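4. Booking a Vessel Call and Assigning a Berth

This section covers the entry of a vessel call in Reridex Terminal Desk, the assignment of a berth window, and the release of the call to the gate and yard modules. It applies to concession terminals and to terminals run directly by a port authority. Bulk terminals without a gate module should skip steps 12 to 14.

Last revised 5/31/23. Replaces the version issued in August.

4.1 Before you start

You need the Berth Planner role or higher. The Viewer role can open a call but cannot save it.

The following records must already exist in the system:

The vessel record, with IMO number, length overall and maximum draft
The line operator record, with a billing account marked Active
The concession record for the terminal (see Section 2)
At least one berth with a surveyed depth on file

Note: If the concession record shows the status Disputed, calls can still be booked, but port dues are posted to a holding account until the status changes. Only the Contract Administrator can change it. At Brerkari this is Fouzia Kakakhel; other sites should check the contact sheet at the front of their own binder.

4.2 Creating the call

1. From the main menu, select Marine, then Calls, then New Call.

2. Type the IMO number and press Tab. The vessel name, flag and dimensions fill in from the vessel record. Do not overtype them. If a dimension is wrong, close the call without saving and correct the vessel record first.

3. Select the line operator. Where two lines share the ship under a slot agreement, select the line that ordered the call. The other line is added in step 6.

4. Enter the estimated time of arrival at the pilot station, in local time. The system stores the time in UTC and converts it for display.

5. Enter arrival draft and expected departure draft in meters, to one decimal place.

6. Open the Partners tab and add any slot partners. Each partner needs its own discharge and load estimate. A partner with blank estimates is left off the customs notice.

7. Save. The call is given a number and the status Requested.

Caution: Do not copy an old call to make a new one if the concession terms have changed between the two. The tariff code is copied with the call and is not checked again until invoicing. 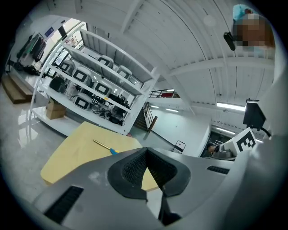 4.3 Assigning the berth window

8. Open the call and select Assign Berth. The planner shows the quay as a horizontal bar, with time running down the screen. Berths that are too shallow for the arrival draft are grayed out.

9. Drag the call onto the berth. The block snaps to the nearest bollard. The planner adds a clearance of 15 meters at each end of the ship. The clearance can be raised for a single call but cannot be lowered below the site minimum.

10. Check the tide line. If departure draft is greater than arrival draft, the ship may be able to come in at a stage of the tide when it could not leave. The planner marks this with an amber bar and does not block the booking. The decision rests with the harbor master's office.

11. Select Confirm Window. The status changes to Berthed (Planned), and a notice goes to the pilot station and the line operator.

A window can be moved by up to 8 hours without a new notice. Beyond that, the system withdraws the first notice and sends another, and the line operator has to accept it again.

Note: Priority rules are read from the concession record. If the concession gives the operator's own ships first call on a berth, the planner places a lock on that berth for the hours stated in the agreement. A planner may release the lock only with a written reference, entered in the Reason field. "By phone" is not accepted as a reference. Enter the letter or message number.

4.4 Releasing the call to gate and yard

12. Select Release. Choose Export, Import or Both. Export opens the gate for receiving; Import reserves stack space for discharge.

13. Enter the cargo cut-off. The default is set under Site Settings. At Jadoon, the default for refrigerated units is later than for dry units, so there are two fields to fill in.

14. Check the reserved stack count against the total discharge estimate. If the yard cannot hold the full discharge, the system offers an overflow block. Accept it or go back to 4.3 and choose a later window.

Caution: Once the gate has received its first export unit, the call cannot be deleted. It can only be canceled, and every received unit must then be rolled to another call by hand.

4.5 Error messages

Error 39: Concession party mismatch. The line operator is billed under a party that is not named in the concession record. This is common after a change of shareholders, when the operating company has been renamed but the billing account has not. Send the call number to the Contract Administrator. Do not create a second billing account — the two cannot be merged later.

Error 40: Berth under restriction. A government or court order has been logged against the berth. The call stays at Requested. Orders are logged by Legal and are listed under Admin, Orders, with start and end dates. The Terminal Desk support line cannot lift a restriction.

No response from pilot station. The notice was sent but not acknowledged. Resend it once from the Messages tab. If it is still not acknowledged, call the station and record the name of the person who took the details.

4.6 Changing the terminal operator during an open call

If the operator of a terminal changes while calls are open, leave the open calls as they are. Calls with the status Berthed (Actual) are completed and invoiced under the old party. Calls at Requested or Berthed (Planned) are moved by running Transfer Calls from the Admin menu, using the handover date in the concession record. Run the report in preview mode first and have it signed by both parties.

Preview mode does not show canceled calls. To include them, tick Show All before running the report.

For help with transfers, contact Terence Catterall or Babar Baloch at the Reridex service desk. Tariff questions go to Section 7.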